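Usuga Tabletop Drinks – data card

Maintainer: Takeshi Iwasaki
Release: December
Size: 298 clips, two camera views per clip

Summary

Usuga covers the small jobs that go with serving a drink at a table: holding a glass, bringing a bottle to it, tipping the bottle, setting a glass upright. The objects are ordinary and mostly transparent, and they are recorded against a plain white tabletop.

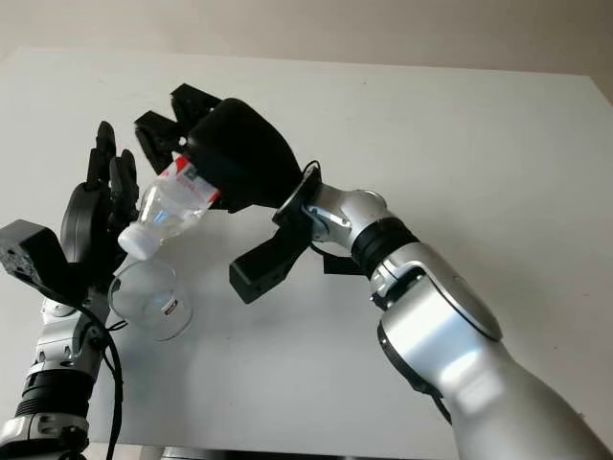
Labels follow the Putov scheme. Each clip has a task name, a start time and an end time. Bottle angle is given in degrees from upright, and cap state is given as open or closed – a tilted bottle with the cap on is labelled "approach", never "pour".

Objects

bottle: clear plastic, screw cap, printed label
cup: clear glass, small sticker on the side
table: white top, black tape used as a marker

Glass outlines are drawn by hand. Where a wall of the cup can't be told from the table, the annotator closes the curve by eye and sets the flag edge_guess. Shadows are not outlined.

Cup pose is one of upright, tilted or on side. The rim direction is stored separately, as left, right, near or far.
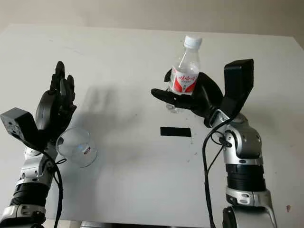 Known problems

Reflections in the cup wall are sometimes outlined as part of the sticker. Fill level is missing from the older clips. The Fidness converter drops edge_guess without a warning – use the Clollon reader if you need it.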